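# Keeping the Laundry Cell Running (my half of the Perkus project report)

My part of Perkus was the least glamorous one, and I ended up loving it! The others trained the policy that moves the clothes. I got everything that has to be true before the arm is even allowed to twitch: where the base goes, where the baskets go, how the gripper gets looked after, and what to do when it starts acting weird.

## Laying out the cell

The cell is one arm, a washer, a dryer and the baskets. When I started in September, people parked the base wherever it looked right, and then we'd lose half the afternoon to reach errors. So I put tape on the floor. The base front now sits 80 cm from the dryer, and anything more than 2 cm off that gets redone (yes, I was annoying about it, and yes, I carried a tape measure in my hoodie).

The doors were the other headache. Both machines are front loaders, and an open dryer door takes up a huge amount of the space the arm wants to use. We tried working with it half open, but it drifts, so the rule is all the way open to the right before every run. Baskets go on the left, where the elbow never swings. Low pickups in front of the dryer are still the worst case for us, with the arm down near the base of the machine and the door right beside it.

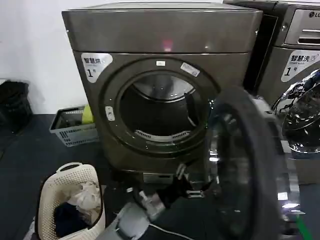
## Gripper care

Lint. So much lint! It packs in behind the finger pads and the grip gets sloppy on thin fabric long before you'd notice by looking. My routine, which is also taped up inside the Mazurek cabinet:

- Power down and wait for the brakes to click.
- Pull both pads and brush out the slots (old toothbrush, works great).
- Wipe the pads with alcohol and let them dry.
- Check the cable along the underside of the arm for rubbing.
- Run the Hivex zeroing script and do 12 open/close cycles.

I do this every 50 loads. I tried stretching it once and we dropped socks all morning.

## The one real repair

The wrist cable started cutting out whenever the arm reached low. I blamed the software for two days, which I regret. The clip had slid forward and left no slack at full reach. I moved it back, added a loop, and re-zeroed the gripper. No dropouts so far, but I'd like a proper strain relief there next semester.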